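Planning and Paying for a Home-Task Humanoid
Handout 7, revised Sunday, July 19, 2026

Okay, so last time we got through the fun part (what do you want the robot to do?) and this week is the shopping list. I love this session, I'll admit it. Bring your group's budget sheet, even if it's half blank, and a pencil, because you will be changing numbers.

Start from the task and work back to the catalog. If your project is tidying a living room, write down every object the robot has to touch and then ask what kind of hand that needs. Throw pillows are soft, wide and light, so almost any hand can pinch one, but squaring it up against a back cushion takes two arms and a decent reach over the seat. I see groups price the robot first and find out about the reach in week nine. Please don't!

The body

For the class exercise we compare two quotes, one from Pellard and one from Tarkura. They're laid out differently on purpose (well, the vendors did that, I just left them alone). Pellard rolls the hands into the base price. Tarkura lists them as an option on page two, and the wrist adapters are a separate line again. Put both into the same columns before you compare anything.

The hands

Five-finger hands are lovely and they wear out. Budget for spare fingertips from day one. Our quote has them at $114 a set, and I'd put two sets on the first order so you only pay shipping once. Shipping from Etim is $22 a box whether it holds one set or four.

The room

People forget the room completely. You need furniture, and it should be ordinary furniture, the kind with wrinkles in the seat and cushions that slide. Our practice-room allowance is $735, and that has to cover a sofa, pillows, a rug and delivery. Secondhand is fine. Measure the doorway first. Write the seat height on your sheet too, because you'll want it when you check arm reach against the spec.

Also think about color. Pale upholstery shows every shadow, and dark hands show up nicely against it in the recordings, but a gray pillow on a cream seat is a much softer contrast than a teal one. Buy a couple of each and you can test both without another order.
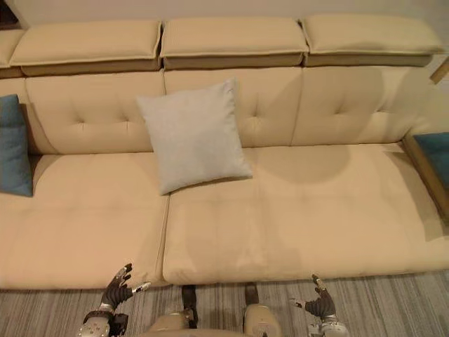

Fig. 1. Both hands up in front of the seat, with the gray pillow at the back of the sofa.

Look at Fig. 1 with your reach numbers next to you. How far is it from the front of the seat to that pillow on your own sofa? Can your arms cover that with the base staying put, or are you paying for a waist that bends? On the Tarkura quote the waist is extra.

Service

Skakthorpe offers a yearly plan and a pay-per-visit rate. I lean toward the plan for a first-year team, but run it both ways. Allow around 7 visits.

For next time: one filled-in sheet per group, both quotes in matching columns, spares included. Final orders go in during August, so anything you're still arguing over, bring it to class and we'll argue together.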